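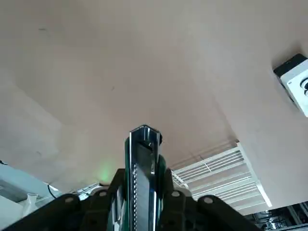 Gerrit Groen 말로는 송풍구 날개를 먼저 닦지 않으면 책상은 몇 번을 닦아도 마찬가지라고 합니다. 저는 상판만 닦아 왔는데 순서가 틀린 건지 궁금해서 글을 올립니다.

제목: 천장 송풍구 먼지와 작업대 상판 청소 순서
글쓴이: 갈색상판
등록: 4/28/19

작업실에 큰 갈색 작업대가 있고 그 뒤로 흰 책상이 붙어 있습니다. 아침에 상판을 닦아 두면 오후에 손으로 쓸었을 때 먼지가 만져집니다. 천장은 밝은 베이지색이고 작고 어두운 점이 보이는데, 곰팡이인지 그냥 때인지 모르겠습니다. 송풍구는 흰색 가로 날개가 촘촘한 형태입니다.

뒤쪽 책상도 문제입니다. 키보드와 마우스, 물병, 종이 상자가 계속 나와 있어서 그쪽은 닦는 일을 자꾸 미루게 됩니다.
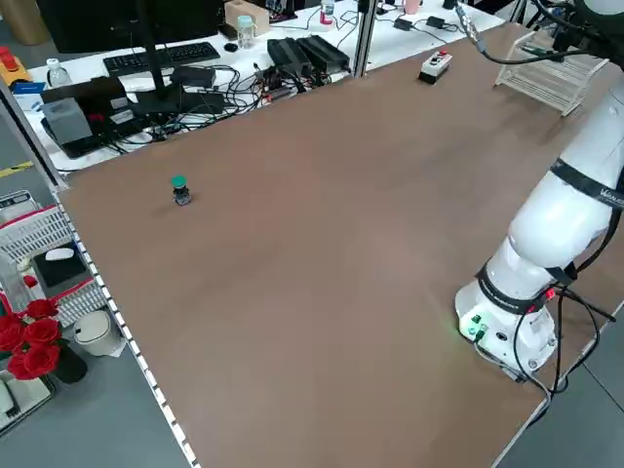
그래서 지난주부터는 퇴근 전에 20분을 정해 놓고 정리를 합니다. 물건을 전부 내려놓고 닦으면 시간이 모자라고, 피해서 닦으면 물건 둘레에 먼지가 띠처럼 남습니다. 세제는 Listus를 물에 타서 쓰는데 갈색 상판에 얼룩이 생길 때가 있습니다.

궁금한 점은 두 가지입니다. 천장과 송풍구를 꼭 먼저 해야 하는지, 그리고 상판 얼룩을 없애려면 무엇으로 닦아야 하는지 알려 주세요.

Marijke Schouten

위에서 아래로 하는 게 맞습니다. 송풍구, 천장, 뒤쪽 책상, 작업대, 바닥 순서로 하세요. 송풍구를 나중에 하면 떨어진 먼지 때문에 상판을 다시 닦아야 합니다.

송풍구는 공조기를 끄고 10분쯤 기다렸다가 솔이 달린 청소기로 날개 방향을 따라 빨아들입니다. 그다음 물기를 꼭 짠 천으로 한 칸씩 닦습니다. 아래에 있는 것은 미리 비닐로 덮어 두세요. 전원이 들어오는 물건은 끄고 덮어야 합니다. 날개 안쪽까지 때가 끼어 있으면 필터를 볼 차례이니 건물 관리하는 쪽에 문의하는 편이 빠릅니다.

천장의 점은 마른 면봉으로 살짝 문질러 보세요. 묻어 나오면 때일 가능성이 큽니다. 안 묻어 나오면 위치를 적어 두고 한 달 뒤에 크기를 비교해 보세요. 커졌으면 습기 쪽을 의심해야 합니다.

상판 얼룩은 세제가 남아서 생기는 경우가 많습니다. 세제 천으로 닦은 뒤 맹물 천으로 한 번, 마른 천으로 한 번 더 닦으면 됩니다. 스프레이를 상판에 바로 뿌리지 말고 천에 뿌리세요. 케이블이 있는 쪽은 특히 그렇습니다.

Gerrit Groen

제 이름이 나와서 답니다. 극세사 천 바꾸세요. Zapata 거 한 묶음에 3000원이고 그걸로 충분합니다. 낡은 천은 먼지를 옆으로 밀기만 해요. 물병은 책상 말고 다른 데 두시고요.

갈색상판 (글쓴이)

두 분 답변 감사합니다. 천은 바꾸겠습니다. 송풍구는 공조기를 끌 수 있는 시간을 알아본 다음에 하려고 합니다. 상판에 올려 두는 작은 물건은 어떻게들 하시나요? 초록색 버튼은 가벼워서 닦을 때마다 자리가 조금씩 바뀝니다.
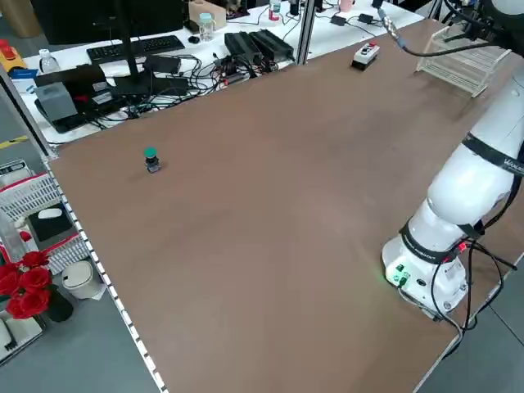 작업대 왼쪽의 초록색 버튼과 뒤쪽의 흰색 상자

Marijke Schouten

바닥면 모서리에 맞춰 마스킹 테이프를 ㄱ자로 붙여 두면 들었다 놓아도 같은 자리에 옵니다. 테이프는 오래 두면 접착제가 남으니 가끔 갈아 주세요. 저는 9월에 붙인 걸 잊고 있다가 떼느라 고생했습니다.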